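Lema River Trail: Frequently Asked Questions

Updated January 28, 2026

We get a lot of the same questions in the inbox, and we love answering them, but you'll probably get on your bike or into your boots faster if you look through these first. If you're stuck after that, write to us!

THE BASICS

How long is the trail?

Twenty-one miles from the old depot in Cledville to the harbor at Sonelport. It follows the Lema River nearly the whole way, except for the stretch past Plamora where the railroad cut inland to get around the marsh.

Is it hilly?

Not very! It was built for freight trains, so the grades are gentle almost everywhere. The one real climb is the detour at Plamora, where the original tunnel is closed and the path goes up and over the ridge on switchbacks. The top of the ridge is at 1530 feet and you will know about it. You will also get the best view of the entire route, with the river bending away to the south and (on a clear morning) a bit of ocean.

Which direction should I go?

Cledville to Sonelport is slightly downhill overall and you finish near food. We're fond of going the other way, though. The afternoon wind usually comes off the water, so it's at your back, and the last few miles into Cledville run through orchards that look wonderful in late light.

What is the surface like?

Crushed stone for most of it, with pavement in both towns and packed dirt on the ridge detour. Tires 32 mm or wider are much more comfortable. Skinny road tires can manage the stone when it's dry, but the detour is no fun on them at all.

Can I do the whole thing in one day?

On a bike, yes, easily, with time for a long lunch. On foot it's a big day and you should start early. Most walkers split it at Plamora, and we think that's the nicer way to do it because the evening by the river there is half the fun. 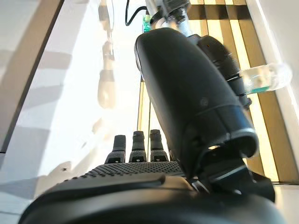
GETTING HERE AND PARKING

Where do I park?

There's free parking behind the Cledville depot and a larger paid lot at Sonelport harbor. Overnight parking is fine in both, but at the harbor you need to use the back two rows. The little pull-off at Plamora is for day use only and holds a handful of cars, so please leave it for people doing the short ridge loop.

Is there a way back to my car?

Yes! The Sonelport bus stops at the harbor and at the depot, and it has a rack on the front for two bikes. Racks are first come, first served. If you're in a bigger group, park at your finish and take the bus out to the start before you ride, so you're not all standing there at the end of the day hoping for space.

Can I get dropped off in the middle?

The Plamora pull-off works well for that. From there it's a lovely shaded walk down to the river.

ON THE TRAIL

Are dogs allowed?

Very much so, on a leash. There's water for them at both ends and at the Plamora campground. Please keep them off the marsh boardwalk between April and the end of June, when birds are nesting right beside the planks.

Horses?

Welcome between Plamora and Cledville. The marsh boardwalk and the Sonelport section can't take them.

How about e-bikes?

Pedal-assist bikes are fine the whole way. Throttle-only bikes and anything with a gas engine have to stay off. Slow down for the switchbacks, please, the corners are tighter than they look from above.

Where can I fill up on water?

Depot, Plamora campground, harbor. The campground tap is turned off in winter. The old hand pump at mile 14 is a beautiful object and you should not drink from it.

Is there cell coverage?

Good near the towns, patchy on the ridge, none at all in the marsh. Download the map before you leave.

Is the trail okay for wheelchairs and strollers?

The first four miles out of Cledville are flat and smooth and have benches the whole way along. The marsh boardwalk is level too, with rails on both sides, and you can reach it from the Sonelport end. We don't recommend the ridge for anything on small wheels.

CAMPING

Do I need a reservation?

For summer weekends, yes. Plamora has 21 tent sites (same number as the miles, which makes it easy to remember) and they go quickly. Outside the summer you can usually just turn up.

Can I have a fire?

In the metal rings only, and not when the fire danger sign at the entrance is on red. Bring your own small stove if your dinner depends on it.

Can I camp anywhere else along the route?

No, sorry. Much of the land on either side belongs to farms, and their goodwill is the reason we have a trail.

SEASONS AND EVENTS

When is the best time to come?

We'll argue for September every time. The bugs are gone, the river is low and clear, and the orchards put out boxes of apples with an honor jar. Spring is gorgeous too, just muddier.

Is the trail cleared of snow?

It isn't plowed, and that makes it great for snowshoes and skis! The ridge detour can ice over, so carry traction if you're going up there.

Is there an annual ride?

There is, also in September, and last year 3553 people came. We've set the limit at 4000 for this year so the lunch stop can keep up. Sign-up opens in spring and kids ride free.

I found a tree down. Who do I tell?

Us, please! Send the nearest mile marker and which side of it you were on.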